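I'd got the wrong café. There are two on the front at Imside with green awnings and I'd been sitting in the other one with a pot of tea, getting quietly cross, while she was sitting in hers doing the same thing. When I finally worked it out and came puffing along the road she'd already eaten her scone and started on mine (she bought me another, I should say, and it was enormous).

She asked me to leave her name out. "Half of Imside will know who it is anyway," she said, "but I'd like the other half to have to work for it." So she's just "she" all the way through, and I hope that doesn't get confusing.

We'd arranged to talk about her going back to college. She left school without her maths, went straight to work, brought up a family, and 40 years later she put herself down for an evening class at Erngate to get the certificate she'd missed. I'd heard her mention it on a walk we both went on in the spring and I pestered her after that until she gave in.

"I wasn't thick," she said, almost before I'd got my coat off. "I want that in. I was quick at mental arithmetic, I could do the shopping in my head to the penny. What I couldn't do was sit there with the paper turned over waiting for someone to say begin. I got to the third question and my mind went white. I put my pen down and looked out at the netball courts till it was over."

I asked what she'd told her parents.

"I told them it had gone fine. Then I had the whole summer to wait for the envelope, knowing what was in it, and them being nice to me. I'd do the exam again a hundred times before I'd do that summer."

She went to work at Dierckx, which people round here will remember as the carpet place by the railway bridge, in the office to begin with and then more or less running the office, although she says her title never changed. She did the wages. She did the quotes. She could look at a drawing of somebody's stairs and tell you how much carpet it wanted, allowing for the pattern, and all that time she thought of herself as a person who couldn't do maths.

I said that seemed mad to me. She gave me a bit of a look.

"It's mad from where you're sitting. From where I was sitting, maths was the thing in the hall with the clock. Carpets was carpets."

So what changed? I was rather hoping for a big moment here, and I'm afraid I kept fishing for one. Did somebody say something? Had she found an old school report in a drawer? She laughed at me and said no, she'd missed a bus. The 573 from Imside goes right past the college, or it did then, and she'd got off to change and watched her connection pull out, and it was raining, so she went and stood in the college entrance. There was a rack of leaflets. She read all of them, including one on welding.

"I'd read the maths one twice before I noticed I was reading it. The woman on the desk said did I want to put my name down and I said it was for my daughter. Then I gave my own name! I hadn't even got the sense to lie properly."

The class met in Room 12, upstairs at the back, with a radiator that couldn't be turned off. She hated the first evening. She sat nearest the door with her coat on and had a story ready about a sick cat in case she needed to leave, and she hasn't got a cat. The tutor handed round a sheet "just to see where everyone was" and she says her hands went exactly as they had at school, all prickly.

"And I thought, well, I'm a grown woman, I've had babies, I've buried my mum, and I'm frightened of a bit of paper with fractions on. I did think about the cat. I thought about the cat quite hard."

What kept her in the chair was the young man next to her, who was in a worse way than she was. He'd gone a funny colour. She passed him a mint, and he whispered was he meant to turn them both into twelfths, and she said yes, love, that's it, and by the time she'd sorted him out she'd done most of her own without having noticed.

I wanted to know whether they'd stayed friends. "Not really," she said. "He got a job at Serwood and stopped coming before Christmas. I've no idea if he ever took it. I'd like to think so, but I'm not going to tell you he did just to make it nice."

I wrote that down word for word. I think I'd have made it nice, left to myself.

She did her homework on the ironing board, standing up. The kitchen table was always under something, and she found that if she stood she didn't get the feeling of being in a desk. Her husband tested her on her formulas while he shaved. He's not a patient man, she says, and he used to shout "wrong!" through the foam before she'd finished, and they had one proper row over the area of a trapezium that went on into the next day.

"He was wrong, as well. I've still got the bit of paper."

I asked if she'd told people at work, and this was the part of the afternoon where she slowed down. She hadn't. She'd let them think she was doing yoga. She went out of the office on those evenings with a rolled-up mat under her arm, and the mat went on the bus with her and stood in the corner of Room 12, and in all that time she never once lay on it.

"I couldn't have borne them knowing if I'd failed again. It was that summer all over again, you see. It was the people being nice."

I told her about my driving test then (I won't go into it, but there was a hedge) and how I'd kept it from my own sister for months. I do this when I interview people, I know I do, I can hear myself on the recording rattling on. But she leaned in and said, "Which way were you turning?" and we were off for a good while on that, and when we came back to the exam she was much easier about it.

It was held in the sports hall. There were rows of teenagers and a little clump of grown-ups put together by the wall bars, all looking as though they'd come about the boiler. There was a clock. She'd asked beforehand if she could sit where she couldn't see it and they'd said of course, as if people asked every day, and she was so taken aback by that she nearly cried in the corridor.
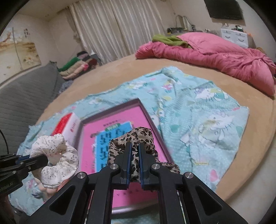
*Page last changed: September*

"At school it never crossed my mind that you could ask," she said. "You sat where your number was."

She got to the third question and waited for her mind to go white. It didn't, or not all the way. She calls it going a bit grey at the edges. She read the question again and it was about tiles on a bathroom floor, and she thought, I can do this one in my sleep, and she put an extra bit on for wastage out of sheer habit and then had to cross it out.

She passed. She won't tell me the grade and I did ask, more than once. The envelope sat behind the bread bin for a day before she opened it. Her husband knew it was there and made toast on both sides of it without saying a word, and she thinks that's probably the kindest thing he's ever done.

And then she had to tell work, because she wanted to, and found she was stuck with the yoga. They'd bought her a block and a strap for her birthday. She carried the whole lot in one morning, put it on the desk and said, "I've never done a day's yoga in my life, I've got my maths," and there was a silence and then one of the fitters asked if that meant she'd been guessing the wages.

I asked whether it had changed anything. She doesn't do the office any more, and she hasn't needed the certificate for a job, and it lives in the drawer with the takeaway menus. She thought about it for so long that the girl came and cleared our plates.

"I help my granddaughter," she said in the end. "She gets the prickly hands, same as me. I used to say to her, oh, don't worry, I was no good at it either. I thought that was being kind. I said that to my own children and all. I don't say it now. I say, show me where you've got to."

I had another question after that, something about advice for other people, and I could see her not wanting it. She said if anybody's thinking about it they should ring up and ask which room it's in, and take a cardigan you can get off easily on account of the radiator.

She's got her eye on Italian next. There's a class at the library, and she picked up the leaflet for it on purpose this time. The yoga mat is in the boot of the car under the picnic things, and I'm welcome to it if I want it. I said I'd think about it.

We split the bill. She worked out my half before I'd found my glasses.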